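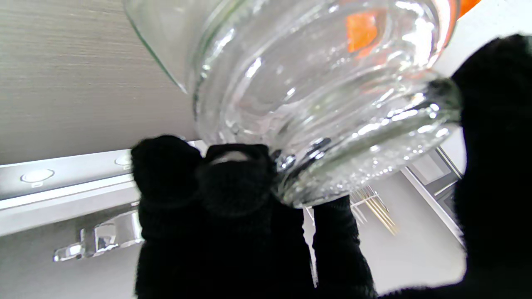

Jars, jars, jars

I keep every glass jar that comes through my house. Pickles, jam, that fancy pasta sauce Tamsin Quinlan gave me a taste for (thanks a lot, Tamsin!), all of it gets washed and saved. By April I had 74 of them and one very full cabinet, so I finally called Marama Sutcliffe and asked if the swap table could use a few. She said bring the lot!

So I've been running them through the dishwasher in batches. The clear ones with a ribbed shoulder and a good deep screw thread are my favorites, and they're also the ones that hang on to old sauce right up around the neck. I go over the threads with an old toothbrush first, then they go upside down on the top rack. Labels come off beforehand, please, or you'll be picking mush out of the filter like I did on Sunday. Lids I do by hand in the sink, and if one still smells like dill after that I toss it and keep the jar.

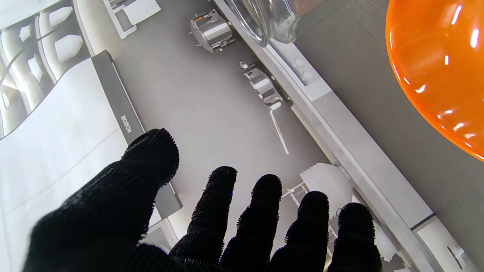
Door down, what look like plates in the rack, a Bosch standing open.

I held back 13 for my own beans and rice. The rest will be on the swap table from 10 in the morning, and Meron Berhe is bringing a box of spare lids, so come try a few for size. If you have any of the wide-mouth kind, I'd love to trade!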